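开放日演示数据说明

先说一句,这份 README 是我边翻笔记边写的,顺序有点乱,急着用数据的朋友直接跳到“目录结构”就行。

7/10/23 那天,我们在 Amadi 楼的一层办了开放日,整个下午都在给来访的人演示机械臂。这个仓库就是那天录下来的东西,加上我事后整理的标注。项目内部一直叫它 Bekance,名字是早年随便起的,后来脚本里到处都是,也就懒得改了。

## 那天都演示了什么

原计划只有两个环节,后来临时加了一个,所以数据里的任务编号看着有点怪(有 `t1`、`t2`、`t2b`,没有 `t3`)。

- `t1`:沿着胶带走线。机械臂末端从胶带一头走到另一头,中间要经过交叉点,不许拐错弯。
- `t2`:分区放置。工作面用胶带分成几个区,来访者喊一个区,操作员在界面上点一下,机械臂把木块放过去。
- `t2b`:还是放置,不过换成来访者自己用手柄遥控。这个最受欢迎,排队排到了走廊里!

我负责的是 `t1`,所以下面关于走线的部分会啰嗦一些。`t2` 和 `t2b` 的细节我是后来对着日志补的,如果有写错的地方,欢迎提 issue。

说实话走线这个任务我本来觉得挺无聊的,结果小朋友特别爱看。有个孩子一直蹲在围栏边上,每次快到交叉点就喊“直走直走”,喊得我也跟着紧张。还有一位从 Cerner 来的工程师,问了我好久控制频率和延迟的问题,最后我俩对着终端看了半天曲线,后面的人等得直跺脚,抱歉抱歉。

## 数据规模

- 一共 200 段录制,三个任务都算在内
- 每段最长 800 步,超过就自动停
- 参与遥控的来访者有 8 位,都签了同意书
- 标注是我一个人做的,花了 5 个晚上

没有录声音。现场太吵了,录了也没法用,而且涉及到来访者的隐私,干脆一开始就把麦克风关掉了。

## 目录结构

```
bekance-openday/
 t1/
 t2/
 t2b/
 meta/
 episodes.csv
 notes.md
 tools/
 replay.py
 check.py
```

每段录制是一个单独的文件夹,里面有腕部相机的图像、关节角度、末端位姿,还有一个很短的 `label.json`。时间戳统一用机械臂控制器那边的时钟,图像的时间戳已经对齐过了,不用再对一遍。

`label.json` 里有几个字段要留意:

- `task`:上面说的任务编号
- `operator`:`staff` 或者 `visitor`,不区分具体是谁
- `success`:我手工判的,判断标准写在 `notes.md` 里
- `retaped`:这一段之前有没有重新贴过胶带

最后这个字段是后加的。胶带贴久了边上会翘,我们中途重贴过,位置跟原来对不太齐。如果你要做跨段的对比,建议先按 `retaped` 分组,不然交叉点的坐标会让你怀疑人生。

## 工作面和胶带

台面是哑光灰的,胶带用蓝色。之前在 Arberg 的场地试过浅色台面,灯一开到处反光,分割效果一塌糊涂,这次换成灰的就省心多了。蓝灰之间在 HSV 空间里很好分,`tools/check.py` 里给了一组我用着还行的阈值,换了灯光的话你得自己再调一调。

两条胶带是斜着交叉的,没有贴成直角。想做角点检测的朋友请注意,别在代码里默认九十度,我第一版就是这么写的,角度误差大得离谱,查了一晚上才发现是自己的锅。

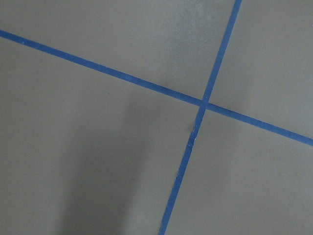 *腕部相机视角:两条蓝色胶带斜交,交叉点下方的胶带边缘有一小处折痕,左下区域有一片边缘模糊的阴影。*

用颜色阈值提胶带的时候,这种软阴影一般问题不大,但如果你用的是灰度边缘检测,参数调得太敏感就容易多出几条假边。我的做法是先按颜色取掩膜,再拟合两条直线求交点。折痕那种小缺口对直线拟合几乎没影响,不用专门去修。

## 怎么跑

```
pip install -r requirements.txt
python tools/check.py --root ./bekance-openday
python tools/replay.py --episode t1/0007
```

`check.py` 会先扫一遍文件是不是齐的,缺东西会直接报出来。`replay.py` 只是回放图像和曲线,不会连真机,放心跑。

## 已知问题

- `t2b` 里有些段落开头停了很久,那是来访者在熟悉手柄,我没剪掉。想剪的话可以用关节速度做个简单的阈值。
- `success` 是我一个人判的,走线压到胶带边缘算不算成功,我前后标准可能不完全一致。
- 少数几段的末尾缺最后一帧图像,关节数据是完整的。

## 使用许可

研究和教学随便用,商用请先发邮件问一声。如果你拿去做了好玩的东西,也请告诉我,四月份我们还想再办一次开放日,正缺新节目呢。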